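Gurkmont Countertop Steamer
Section 4: First Use and Daily Steaming

Read this section before you plug in the steamer. Keep it with the warranty card. 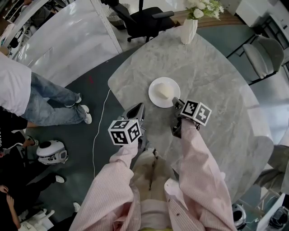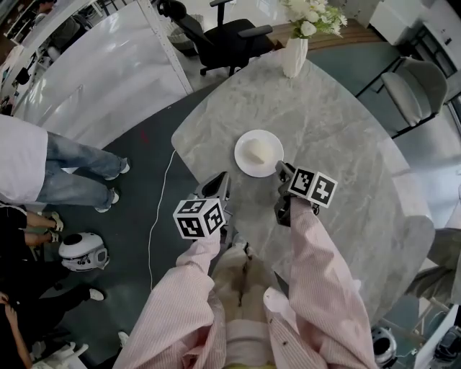 Page 40

Before first use

1. Wash the lid, basket and drip tray in warm, soapy water. Do not put the base in water.
2. Set the base on a flat surface, away from cabinets and curtains.
3. Fill the tank to the MAX line with cold water.
4. Run the steamer empty until the tank is nearly dry, then let it cool.

Note: A faint smell during the first run is normal.

Steaming

1. Fill the tank. Fit the drip tray, then the basket.
2. Line the basket with paper or a cabbage leaf if the food is sticky. Leave the side vents open.
3. Place the food in one layer and put on the lid.
4. Turn the dial to the time you want. The longest setting is 60 minutes.
5. When the bell rings, wait a moment and lift the lid away from you.

CAUTION: Steam burns. Use oven mitts — the basket handles get hot.

CAUTION: Do not add water through the basket. Use the side spout only.

Note: Models sold with the Zulum tall lid hold two baskets. Put the food that takes longest in the lower one.

For descaling, see Section 5.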